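Second progress report: home exercises for dizziness and balance problems
Carkar Balance Clinic, Vadlow
Prepared for the Hedlund Fund
Reporting period: up to the end of February

Summary

This report describes the work of the clinic since our first report. The project offers people with long-lasting dizziness a course of exercises which they can do at home, with regular support by telephone. In the period all 30 places in the first group were filled, and the written materials were finished. The second group will start later than we planned. The money is used according to the budget, with one change, for which we ask your approval in the last section.

Background

As we wrote in the application, many people in the Vadlow area live for months with dizziness before they see a specialist. Some have had an infection of the inner ear. Others became dizzy after a fall, or the cause was never found. They are often told to rest and to wait. For many of them long rest is not the best advice, and the brain can learn again to use the signals from the eyes, the ears and the feet if it gets regular practice.

The exercises are simple. The person moves the head while the eyes stay on one point, stands with the feet close together, walks while looking to the left and to the right. The difficulty is to continue. The exercises make people dizzy for a short time, especially in the first two weeks, and it is then that they stop. Our project is mostly about this problem.

Recruitment

The local family doctors were invited to refer patients by a short form. We received more forms than we expected, and also some which did not fit. Persons with a new hearing loss, with fainting or with a strong new headache were sent back to their doctor with a letter, as the protocol requires. The first group is now complete. Most participants are over fifty, but there are also younger people who cannot drive or work at a computer because of their symptoms.
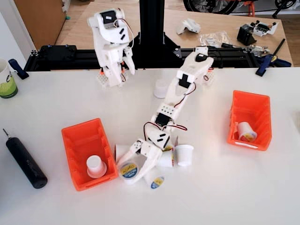 We had difficulty to reach people who live outside the town. The bus from Farov comes only in the morning and in the late afternoon, and the first visit at the clinic takes almost two hours with the tests. From January we have therefore offered a first visit at 10:30 for persons who come by bus, and since then fewer first visits were missed. We would like to keep this time free also for the second group.

Materials

The exercise booklet is printed. It went through several versions, because the first readers found the text too long and the letters too small. A person who is dizzy does not like to read, and we should have thought of this earlier. The final booklet has one exercise on each page, large type, and a line where the person writes how strong the dizziness was, from zero to ten.

The participants also asked for advice on everyday situations. We added four pages on:

Getting out of bed and turning over in bed.
Supermarkets and other places with many things moving at the side.
Riding in a car or bus as a passenger.
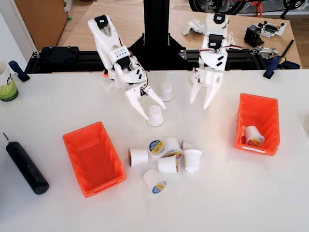

Walking in the dark or on soft ground.

The booklet is available in English and Spanish. The Spanish version was checked by a second translator, and some small errors in the names of the positions were corrected.

Telephone support

Each participant receives a call every week in the first month and then every second week. The call is short, usually ten minutes. The nurse asks which exercises were done, how strong the dizziness was, and whether there was a fall. Then the level of the exercises is changed if this is needed. Calls are made in the afternoon, with Friday kept for people who did not answer earlier in the week.

In our opinion this is the most useful part of the project. Several participants said that they would have stopped after a few days without the call. One woman wrote in her booklet that she did the exercises on Thursday evening "so that I have something to say on Friday." We are glad about this also.

It must be said that the calls take more time than we planned. The talking itself is short, but the notes afterward are long, and the form on the computer asks for the same information in 2 places. We have asked for a simpler form and expect it in spring.

First results

It is too early for conclusions. The participants fill in a questionnaire on dizziness in daily life at the start, after six weeks and after twelve weeks. Only a part of the group has reached the six-week point. Among these people the scores are mostly lower than at the start, so the dizziness disturbs them less, but a few have no change. There is no comparison group, and some persons would have improved in any case.

No serious event was reported. Two participants had a fall at home, both without injury and not during the exercises. Both were seen again at the clinic and the standing exercises were made easier for them.
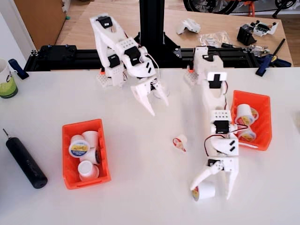
Three people left the project. One moved away, one started another treatment, and one found the exercises too unpleasant. We spoke with the last person for some time, and she agreed that we may use her comments. She said that the first page should tell more clearly how long the bad feeling after an exercise may last. We will add this sentence to the next printing.

Budget

Spending on staff is as planned. Printing cost less than expected and travel cost more, as we now pay the bus ticket for participants from Farov. At the end of the period $1,669 was left in the printing line. We ask for permission to move this amount to travel. The total of the grant does not change.

Next period

The second group was planned for March and will now start in April, when the new form is ready. We will print 100 more booklets with the correction. The twelve-week questionnaires of the first group will be collected by mail, with one reminder by telephone. The next report will contain the complete six-week results and a table of all calls made and missed.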